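Parcel lockers: should we bother?

Balogh has offered to put a bank of parcel lockers outside the Onton shops, free of charge, and the leaflet makes it sound as if our delivery troubles will be over by August. I have my doubts. The same leaflet promises "up to 600 parcels a week", and "up to" is doing a lot of work there. 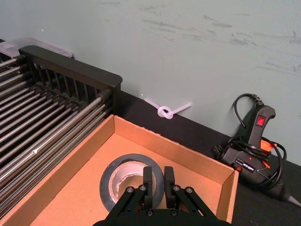
Romudness got its lockers last year. Residents there tell us the big doors fill up by 11 in the morning and anything that won't fit is sent back to the depot at Ornine, a nine-mile drive. The screen is hard to read in sunshine. If your phone is flat, you can't get your parcel out at all.

Balogh says ours will be a newer model. Newer how, the leaflet doesn't say. It also wants a six-year agreement, and I can't find a line on who pays to take the things away if they go unused.

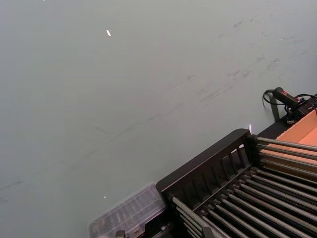 Will home delivery stop if the lockers go in?

Balogh says it will carry on as now, but that promise is missing from the draft agreement. I'd want it in writing before anyone signs.

Comments to the newsletter box at the library, please.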